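Plodomano Four-Post Wire Shelving
Product code 2843
Supplied by Fekia, Fuststead
Page revised 03/08/2022

The Plodomano range is supplied to schools, clinics and community organisations requiring open storage at a moderate cost. Each unit is delivered flat and may be assembled by 2 persons without tools. Shelf heights are set by clips fitted to the posts and may be changed at any time - the shelf above must be removed first.
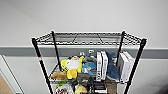 Black finish, top shelf clear.

Specifications
Shelf capacity: 60 kg, evenly distributed
Finish: black
Warranty: 14 months from delivery
Replacement clips: sold in sets, Lecomte pattern only

Care and use
Wipe shelves with a damp cloth and mild detergent. Abrasive cleaners will void the warranty. Units placed on uneven floors should be levelled before loading, and heavier goods stored on the lower shelves.

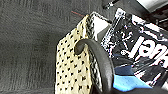 Open wire shelves are not recommended for small loose articles without a liner. Buttons, pins and offcuts may fall through the grid, and fine yarns can catch on the rim. Fabric articles, such as the cream-yellow cloth with black dots, should be folded and kept in a lidded tub or on a fitted liner. Liners are ordered separately and are cut to the shelf size.

Orders and enquiries
Institutional accounts: Nasrin Bahrami
Spare parts and warranty claims: Mathis Vasseur
The Fuststead counter is closed for stocktaking each January. Orders received during that period are processed on reopening.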